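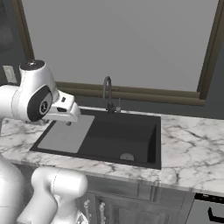 Why I went back to cooking from a list

Apr 24, 2020

Most advice about feeding a household starts with recipes. I think it should start with the shopping list, and with what is already in the cupboard.

In January I wrote down everything we threw away in our flat in Grurwood. By the end of the month it came to 94 items. Much of it was bread, salad leaves and the second half of things: half a tin of coconut milk, half a cabbage. All of it had been bought for one particular dish.

A recipe tells you what to buy. It doesn't tell you what to do with what's left. If you cook six different recipes a week, you bring home six sets of odds and ends, and they don't go together. People blame themselves for this and say they are badly organised. I would put more of the blame on the way recipes are written.
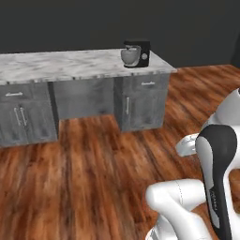
My neighbour Iqra Kakakhel cooks the other way round. She buys the same 30 things, with small changes for the season, and decides at five o'clock what they will be. Her family eats a lot of lentils, eggs and greens. Her children complain about it, as mine complain about my cooking, so I don't count that against her.

Teguh Sutanto, who ran the evening cookery class I went to in Zikbridge, disagreed with me when I put this to him. He said that people who only cook from what they have stop learning — they make the same four dinners for years. He has a point. I have made a great deal of soup since January.

But learning new dishes can be kept for the weekend. On an ordinary evening the job is to get a decent meal on the table and waste as little as possible, and a fixed list does that better than a shelf of books. I own plenty of those books and I'm keeping them. I read them in bed, mostly, and once a fortnight I pick something and buy what it asks for, including the coconut milk. The other half of the tin now goes in the lentils.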